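2023/11/10
提出先:Flurnano 助成事業 担当 Girish Bajpai 様
件名:洗面台作業セルの整備・保守に関する中間報告

前回の報告以降に行った、洗面台作業セルの設置調整、日常点検、修理の内容をまとめます。アームの機種変更はなく、引き続き Franka Emika のアーム1台で運用しています。予算の執行状況は別紙の表をご覧ください。

## 1. 現在の状態

セルは稼働しています。報告期間中の総稼働時間は402時間、うち保守と調整に充てた時間は40時間でした。計画では保守時間をもっと短く見込んでいましたが、後述する架台の緩みの調査に時間を取られました。

制御用PCと安全回路は前期のままです。制御ソフトの設定ファイルは Malhotra 棟の共有サーバーに移し、変更のたびに日付と担当者名を残すようにしました。以前は各自の手元に別々の設定が残っていて、どれが最新か分からなくなることが二度ありました。

## 2. 架台とアームの固定

アームは木製の作業台に載せ、台の上から洗面台に手先を伸ばす配置です。台の高さは前期に決めたものから変えていません。洗面ボウルの奥にある水栓のレバーまで届かせると肘の関節が可動範囲の端に近づくため、台を洗面台側に少し寄せました。移動後に可動範囲を確認し、左右どちらのレバーにも余裕をもって届くことを確かめています。

台を寄せたあと、同じ位置を繰り返し指令しても手先が少しずつずれるという現象が出ました。最初はアーム側の校正を疑い、校正をやり直しましたが改善しませんでした。調べた結果、ベースを留めるボルトのうち手前の1本が緩んでおり、加減速のたびに台の天板ごとわずかに動いていました。ボルトを規定のトルクで締め直し、緩み止めの座金を追加しました。天板の縁にはC型クランプもかけてあります。

締め直し後、同じ往復動作を800回繰り返す試験を行いました。終了時点でボルトの合いマークにずれはなく、手先の位置も許容範囲に収まりました。以後、合いマークの確認を始業点検に加えています。
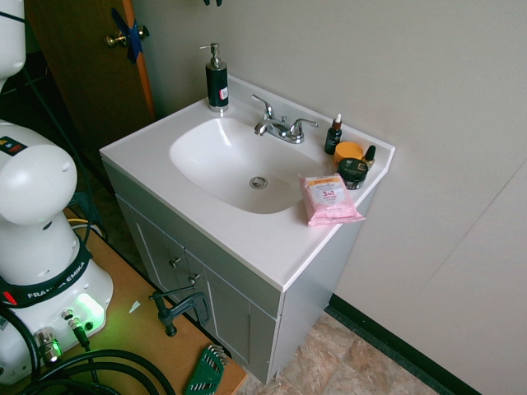 クランプについては、恒久的な固定方法としては十分と考えていません。台を動かすたびに締め具合が人によって変わるからです。12月に床側から固定する金具を入れる予定で、Clendent から見積もりを受け取りました。金額は予備費の範囲内です。金具が入ればクランプは補助として残すか、外すかを決めます。

## 3. 配線

ベースに接続するケーブルについて、次の作業を行いました。

- コネクタをすべて一度外し、接点を清掃して差し直した
- 電源線と信号線を分け、それぞれに行き先を書いた札を付けた
- 曲げのきつい箇所をなくすため、余長の取り方を変えた
- 予備の通信ケーブルを1本用意し、工具棚に置いた

清掃のきっかけは、動作中に通信が切れてアームが保護停止する不具合です。期間中に三度起きました。記録を見ると、いずれも手先を洗面台の右奥に伸ばした姿勢で起きています。ケーブルの被覆に損傷はなく、コネクタの差し込みが浅かったことが原因と見ています。差し直してからは再発していませんが、原因を断定できるほどの期間は経っていないので、停止の記録は引き続き取ります。

台と洗面台の間の配線は、まだ整理が済んでいません。台の位置が確定するまで仮の状態とし、床側の金具を入れるときに配線ダクトへ収めます。

## 4. 作業対象の側の手入れ

洗面台とその上に置く品物も、セルの一部として管理しています。ソープディスペンサー、スキンケア用品の小瓶と容器、シートタイプのクレンジング用品が主な対象です。品物の置き場所は試行ごとに変えますが、奥の縁にまとめて置く配置を基準とし、点検後はこの配置に戻してから校正を確認します。

小瓶は手先で倒すことが多く、先の細いものは特に扱いにくい状態です。把持力の設定を下げたところ、倒す回数は減りましたが、持ち上げる途中で滑る回数が増えました。現在は品物ごとに設定を分けています。期間中に記録した試行は136件で、品物別の内訳は別紙に載せました。

天板は白く、照明の当たり方によってカメラの検出結果が変わります。天板を毎日拭き、照明の明るさを固定することで、朝と夕方の差は小さくなりました。白い背景に白い部品が重なる場合の見落としは残っています。

## 5. 点検手順の見直し

始業時の点検は次の順で行うことにしました。所要時間は慣れた担当者で10分弱です。

1. 非常停止ボタンを押し、アームが停止状態に入ることを確認する
2. ベースのボルトの合いマークを目で見る
3. クランプを手で押し、動かないことを確かめる
4. コネクタの差し込みを確認する
5. ベースの表示灯の色を点検表に記入する
6. 基準位置へ動かし、手先のずれを測る

六角レンチは緑色の樹脂製ホルダーにまとめ、作業台の上に置くことにしました。以前は隣の Flaltby セルと共用しており、必要なサイズが見つからずに作業が止まることがありました。

手順3は当初、週に一度としていましたが、毎日に改めました。点検表は紙で運用し、週末に共有サーバーへ転記しています。転記漏れが数日分あり、これは元の紙から補いました。

## 6. 予定からの遅れ

グリッパーの指先の交換が遅れています。現在の指先は表面の樹脂がすり減ってきており、滑りの原因の一部と考えられます。交換品は発注済みですが納期が延び、到着は12月になります。それまでは摩耗の少ない指先を左右入れ替えて使います。

この遅れにより、水栓レバーの操作試験は次期に回します。実施項目の数や最終報告の時期は変更しません。

## 7. 次期の作業

床側の固定金具の取り付け、配線ダクトの設置、指先の交換をこの順で進めます。いずれもセルを止める作業なので、停止期間は続けて取り、再開前に繰り返し動作の試験をもう一度行います。試験の結果は次回の報告に添付します。

ご確認いただきたい点は、予備費から金具の費用を支出することの可否です。承認をいただいた時点で Clendent に発注します。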